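14/07/2018
By Forough Mazandarani

Konwood has put its gripper simulator, Flokano, on sale at $1,339 a seat, and for once the cheap way to wreck a robot is also the legal one. Buyers get a rendered workbench, a black slotted gripper and a trial of 90 days – long enough to drop every virtual object at least twice.

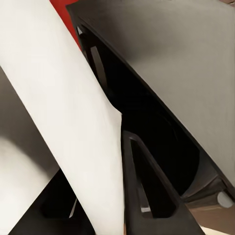 Vol. 2, p. 90

The wrist view will be familiar to anyone who has tried to thread a finger past a white panel with the housing in deep shadow. Efe Odukoya, who runs sales at Konwood, says around 1,000 seats were reserved in June. He did not say how many were paid for.

Rival Provix still charges extra for shadows. Flokano includes them, along with a manual that spends four pages on installation and one line on removal. Support is by email, in office hours.

Contact the news desk | © 2018 Omoregie | Back to top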